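Workshop > Rirora > Tickets > Sim bench

Opened in August by Andor Gulyás

Fault: the far arm reaches the blue-edged part in the Leria simulation, then loses its pose when the planner hands over to Sirko. Log shows 7 timeouts in 300 runs. The near arm is idle throughout.

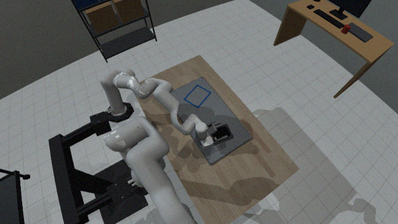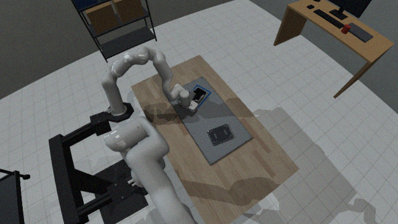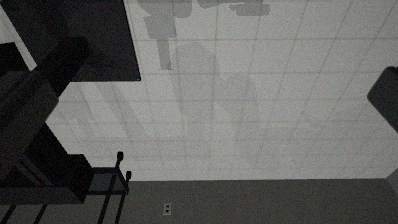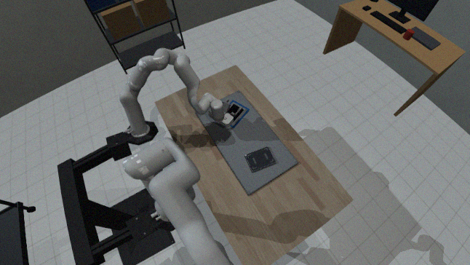
Sim renders. The third looks up at the ceiling past the gripper; the others show the bench with both arms.

Tried: physics step halved, no change. Handover delay set to 55 ms, timeouts down to 2. Joint limits match the Illa config file.

Next: rerun with the wrist camera stream disabled. Ticket stays open.

Contact the workshop | Back to top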